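Skunditz Community Help > Work and Careers

Our office got a humanoid for the kitchen. What happens to the people who did that job?

Posted by Celeste Sequeira

I look after the office side at Clandum: 54 desks, one kitchen. Until October the kitchen was four hours a day of my colleague Annag's job. Now management has brought in a humanoid for "light clearing" and Annag has been told her role will "evolve." So far it has evolved into standing near the fridge with a tablet, logging every bowl.
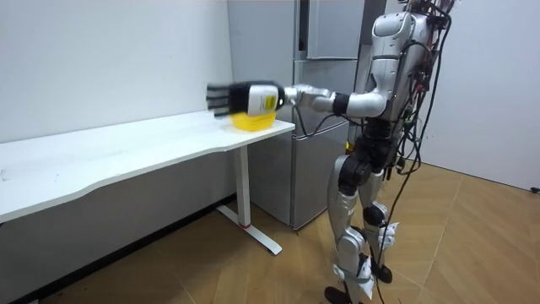 She logged 186 attempts in the first month. Her hours are the same, her title is the same, and she goes home more tired than when she did the dishes. Is there a normal way to handle this? I'd like to raise it before her review — preferably without being called anti-progress again.

Evie Lightfoot
Get the new duties in writing. Watching a machine and recording what it does is a different job from clearing up, and in a lot of places it's paid on a different scale. When our warehouse automated the packing line, the two people who asked for a revised job description got one, with a raise. The rest of us got a tote bag. Ask who decides when to stop the robot, too. If that's Annag, it belongs on paper, along with whatever training she's had.

Gareth Birkett
just buy a dishwasher. ours was 400 bucks and never needed a review

Colin Haslam
Seconding Evie. I'd add that Annag should keep her own copy of that log. At my last place the trial report said "minimal supervision," and the supervision was me, six hours a day. I had dates and times, so the report got rewritten. My job description took until spring, and I never did get the chair I asked for.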